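Haushaltsrobotik (Sortieren und Aufräumen)

Unter Haushaltsrobotik im engeren Sinn versteht man Maschinen, die in Wohnungen, Läden oder kleinen Werkstätten jene Handgriffe übernehmen sollen, die sonst nebenher erledigt werden: Wäsche falten, Geschirr einräumen, Rücksendungen auseinanderhalten, den Tisch freimachen. Der Staubsauger- und der Mähroboter werden meist gesondert behandelt, weil sie zwar fahren, aber nichts in die Hand nehmen – und gerade das Greifen ist ja die Sache, an der sich die Fachleute seit Jahrzehnten die Zähne ausbeißen.

Als vergleichsweise dankbare Aufgabe gilt das Sortieren in Behälter. Der Arm steht fest, die Behälter stehen fest, und es bleibt im Grunde nur zu entscheiden, was wohin gehört. Viele Arbeitsgruppen üben zunächst in der Simulation, wo ein fallengelassener Becher keine Scherben macht und sich ein Versuch über Nacht gern 2000-mal wiederholen lässt.

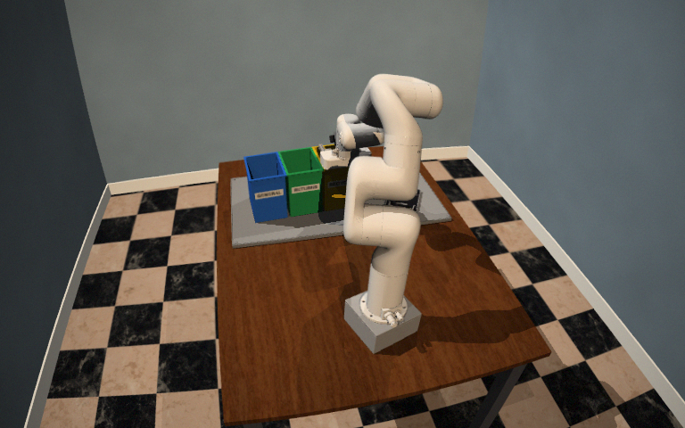
Simulierter Sortierplatz: Roboterarm mit Greifer vor beschrifteten Behältern, darunter »GENERAL« und »RETURNS«.

Der Schritt vom Rechner in die wirkliche Küche fällt dann freilich schwerer, als man es den Maschinen wünschen möchte. Licht, Reibung und nachgiebige Stoffe verhalten sich dort selten so brav wie im Modell. Ein viel zitierter Vergleich stammt von Lutz Heitmann, der für das Projekt Ronden 301 Alltagsgegenstände zusammentrug, vom Eierbecher bis zum halbleeren Mehlbeutel, und sie von einem ortsfesten Arm einräumen ließ. Bei 43 davon misslang der Griff in jedem Durchgang, und es waren, wie jeder ahnt, der einmal einen nassen Spüllappen aufgehoben hat, überwiegend die weichen und die flachen.

In der Werkstatt sieht es freundlicher aus. Der Versandbetrieb Gistari lässt seit einem November-Probelauf Retouren vorsortieren; ein Mensch schaut weiterhin darüber und holt heraus, was falsch gelandet ist. Das System Zekivcombe, ursprünglich für Schrauben und Beschläge gedacht, kommt mit mehr als 19 Teilesorten zurecht, solange sie einzeln liegen. Liegen sie übereinander, wird es mühsam – dann rüttelt man die Schale eben noch einmal von Hand durch.

Ob Maschinen den Haushalt also schon können, wird je nach Temperament verschieden beantwortet. Einzelne Handgriffe gelingen ordentlich, ganze Abläufe mit Türen, Schubladen und herumlaufenden Kindern nur unter Aufsicht.

Siehe auch
Greifer (Robotik)
Ronden (Projekt)
Vi (Steuerungssoftware)
Wäschefalten, maschinelles
Zekivcombe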